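Do I need to let my landlord know before painting a rental?

Posted in Renting and Moving, 23 Jan 2026

I moved into a one-bedroom in Flongate in December. The walls in the living room are an old yellow and I want to paint them light gray. My lease says "no alterations without consent" but doesn't mention paint. The deposit was 500 dollars and I would like to get it back. Is paint an alteration? Also, do I have to paint it back when I leave?

flongate_renter

Paint counts as an alteration in most leases I have read, so ask first. Do it by email. Give the color name, the rooms, and whether you will do the work yourself. Ask in the same email if they want the old color back when you move out. If they say yes on the phone, write to them the same day and repeat what was agreed.

Take dated pictures of every wall before you start, including nail holes and stains. Keep the receipts too. When I left my place on Badawi Street the manager tried to take 382 dollars for repainting. I sent him his own email saying the gray could stay and he dropped it.

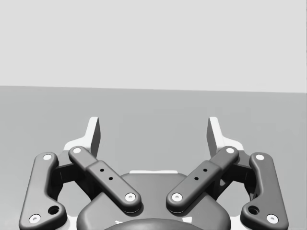
pesby_tenant says to read the end of the lease as well, where the house rules are usually attached. In the Pesby building the rule on wall color was on the last page and the main lease said nothing.

Yellow needs primer or it will show through light gray. One coat of primer, two of paint. Go with eggshell, flat marks too easily.

mudroom144

just paint it. mine never noticed

ferkovden_j

I would not do that with a deposit on the line. Some landlords will even pay for the paint if you do the labor, so it costs nothing to ask. Mine in Ferkovden did, but only for a color off their list.

twocoats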